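Zivititz grip trials

The Zivititz grip trials are a series of side-by-side tests of hand-held and arm-mounted grippers, held at Zivititz since the first round in June and known mainly for the length of their arguments. The trials compare how well different gripping tools, and the cameras fixed to them, cope with ordinary household objects. The best-known round ended on July 31, 2022, and is the one usually meant when people refer to "the trials" without further detail.

Background

Before the trials, gripper makers tended to test their products on foam cubes, which are light, square and eager to please. The organisers at Zivititz felt that few people keep foam cubes at home and drew up a list of things they do keep: mugs, socks, colanders, pots, basins and a family of buckets. The bucket quickly became the object most feared by entrants. It is large, smooth and curved, and it offers a camera very little to look at.

Entrants

Three tools took part in the second round. The Hakex is a two-fingered gripper with firm pads and a reputation for squeezing first. The Zaki is softer and slower, and closes with the air of someone testing bathwater. The Skovar was entered in two forms, one carried in the hand and one bolted to an arm, and its makers asked that the two be scored separately. This request was granted after a discussion longer than the Skovar's manual.

Method

Each tool made 45 attempts at every object on the list. An attempt counted as a success if the object was lifted, held still and put down again in roughly the state in which it had been found. The hand-held tools were worked by a person, who was allowed to steady an object with the free hand but not to help lift it. The line between steadying and helping takes up four pages of the rules and has never been settled to general satisfaction.

Cameras were mounted on the tools themselves, looking along the fingers. The arrangement is good for small things. With large things, the view tends to fill up with the large thing. 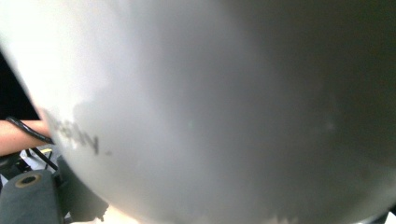

The wrist camera problem accounted for most of the complaints in the final report. A controller that relies on edges and texture has little to work with when it is shown a pale curve and a bit of shadow, and several runs were stopped while the software made up its mind. Moving the camera further back gave a wider view but made the tool awkward to fit into cupboards. A second camera on a stand was tried and dropped, chiefly on account of the number of people who walked into it.

Results

The full round came to almost 900 attempts, of which 700 were judged successful. The Zaki did best with thin and delicate items and poorly with anything that had to be picked up before lunch. The Hakex was quickest and was responsible for the only broken mug. The hand-held Skovar beat its arm-mounted twin on nearly every object, a result its makers described as encouraging for one of them.

Reception

Opinion on the trials is mixed. Supporters value the dull, awkward choice of objects and the fact that failed attempts are published along with the rest. Critics point out that a human operator can rescue a poor gripper, so that a hand-held score says as much about the hand as the tool. Later editions of the rules ask operators to swap tools between objects - a change that has made the scores fairer and the operators noticeably grumpier.

See also

Gripper
Wrist-mounted camera
Household robot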